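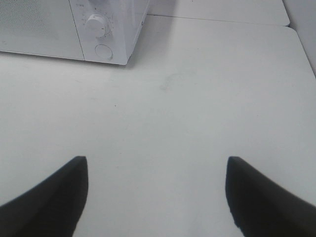
Lentes antigas em câmaras novas: uma conversa ao balcão da Navinau

Cheguei à Navinau com uma objetiva manual no bolso do casaco (sim, no bolso, já ouvi o raspanete) e a ideia de ficar meia hora. Fiquei a manhã inteira. A oficina é pequena, cheira a álcool isopropílico e a café, e o dono trabalha virado para a janela, com as peças arrumadas em tampas de frascos de compota. Pediu-me que não pusesse o nome dele no texto, porque depois telefonam-lhe para casa, e eu cumpro.

Queria perguntar-lhe uma coisa simples: vale a pena, para quem tem uma câmara sem espelho moderna, andar à procura de vidro velho? «Vale, se a pessoa gostar de rodar anéis», respondeu, sem levantar os olhos do que estava a fazer. «Se quer fotografar miúdos a correr, que compre uma lente com focagem automática e seja feliz.»

Adorei a resposta, até porque tenho as duas coisas em casa e uso muito mais a segunda do que gosto de confessar.

Falámos primeiro de adaptadores, que é onde quase toda a gente começa mal. Ele vende os da Prestitz, os mais baratos que aceita ter na loja, e recusa-se a encomendar outros que já lhe passaram pelas mãos. «O adaptador é um tubo com duas flanges, parece que não há nada para correr mal. Depois mete-se lá uma lente pesada, o tubo tem folga, e metade da imagem fica mole. A pessoa culpa a lente, devolve-a, e a coitada estava perfeita.» O teste que ele faz é agarrar na lente montada e tentar torcê-la devagar para os dois lados. Se mexe mais do que uma unha, volta para a caixa. Experimentei com a minha e mexia. Fiz de conta que não tinha reparado, mas ele reparou, claro.

E o infinito? Perguntei, porque é a minha luta de estimação: alguns adaptadores deixam a lente focar para lá do infinito e a marca da escala passa a não servir para nada. «É de propósito», disse. «Fazem o tubo um bocadinho curto para garantir que toda a gente lá chega. Eu prefiro acertar com uma anilha fina, mas isso é mania minha.»
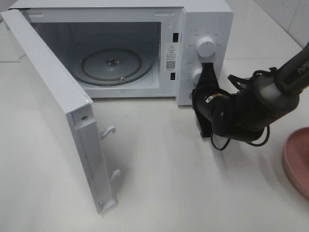 Uma cliente que esperava pelo troco meteu-se na conversa para dizer que no caso dela a anilha tinha resolvido tudo, e que antes disso fotografava paisagens a olho, a rodar o anel até ao batente e um nadinha para trás. Contou ainda que ia desistindo das lentes antigas por causa dos fungos, que lhe estragaram uma grande-angular herdada guardada num armário encostado a uma parede fria.

Ora os fungos! Era o assunto que eu trazia sublinhado no caderno. O meu interlocutor pousou finalmente a chave de fendas. «Fungo é humidade mais escuro mais tempo. Quem tem lentes numa mala de couro dentro de um roupeiro está a criar um jardim.» Recomenda uma caixa de plástico com vedante e umas saquetas de sílica, que se trocam quando mudam de cor, e acha as caixas elétricas de humidade controlada um luxo para quem tem meia dúzia de objetivas. Para ver se uma lente usada já traz visitas, usa uma lanterna pequena: aponta-a por trás, com o diafragma todo aberto, e espreita de lado. Pó vê-se sempre e quase nunca importa. Fios finos, ramificados, como raízes, são outra conversa.

«E há quem me traga lentes com fungo e me peça para fazer um desconto na limpeza, como se fosse fruta tocada», riu-se. Na Navinau uma limpeza simples fica em 500 coroas e pode passar para 1000 quando é preciso desmontar o grupo da frente, e ele avisa logo que o revestimento, se já foi comido, não volta.

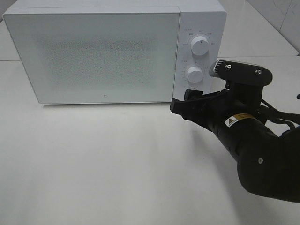
Focar à mão treina-se, e esta foi a parte da manhã de que mais gostei. Perguntei-lhe como é que se aprende sem gastar um ano de frustração, e ele foi muito prático: ligar o realce de contornos, ampliar a imagem no visor, abrir o diafragma ao máximo e fotografar coisas paradas, em casa, sem pressa. As melhores são as que têm textura miúda. Eu, que faço tudo à pressa na cozinha, tenho usado a janela da porta do micro-ondas, com aquele pontilhado fino a lembrar uma rede, no meio de uma superfície lisa e brilhante que não dá nada a que o olho se agarre. Focando no pontilhado, percebe-se logo quando se passou do ponto. Ele aprovou, e acrescentou que convém repetir o exercício de lado, em ângulo, para ver onde começa e acaba a zona nítida.

Quanto a aberturas, é pouco romântico. Toda a gente quer fotografar a f/2, diz ele, e depois mostra-lhe retratos com uma pestana nítida e o resto em papa. «Fechem um ponto ou dois! A lente agradece e a cara da pessoa também.» Fiquei calada, porque a minha pasta de retratos de março é toda ela pestanas.

Falámos ainda da Naltisel, uma aplicação que guarda os dados da lente usada em cada fotografia, já que com um adaptador sem contactos a câmara não faz ideia do que tem à frente. Eu uso-a desde o inverno e gosto, apesar de me esquecer de mudar a lente no menu (tenho um casamento inteiro atribuído a uma macro). Ele prefere um caderninho quadriculado e um lápis preso com cordel. 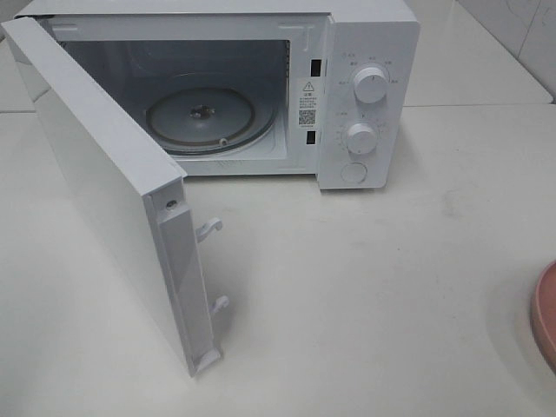
N.º 6 – 24 de maio de 2024

Faltava falar de dinheiro e de onde comprar. As feiras, diz ele, já não são o que eram: os vendedores consultam os preços no telemóvel e pedem pela lente riscada o valor da lente imaculada. Continua a ir à da Mihăilă, a praça atrás do mercado velho, mas leva sempre um corpo de câmara com adaptador e experimenta tudo ali mesmo, à chuva se for preciso. «Quem não me deixa montar a lente não ma quer vender.» Roda o anel de focagem de ponta a ponta, à procura de zonas presas, e abre e fecha o diafragma várias vezes. Lâminas com óleo, preguiçosas, são motivo para pousar a lente e agradecer, a menos que o preço já conte com a reparação.

Na internet é mais cauteloso. Pede sempre uma fotografia contra a luz e outra da rosca do filtro, onde se notam as quedas. Se o vendedor responde que não percebe nada de fotografia e que era do avô, ele desconfia um bocado. Eu também, e no entanto foi assim que comprei a minha.

Falando nela: acabou por ma tirar da mão, passou-lhe a lanterna e torceu o nariz. Tem pó, tem a tal folga no adaptador e um dos parafusos da baioneta não é o original. Fungo, nenhum! Deixei-a lá para lhe limparem o anel de focagem, que anda rijo de manhã, e vou buscá-la quando me telefonarem. Entretanto comprei um adaptador novo da Prestitz e uma tampa traseira, para ela deixar de viajar no bolso do casaco.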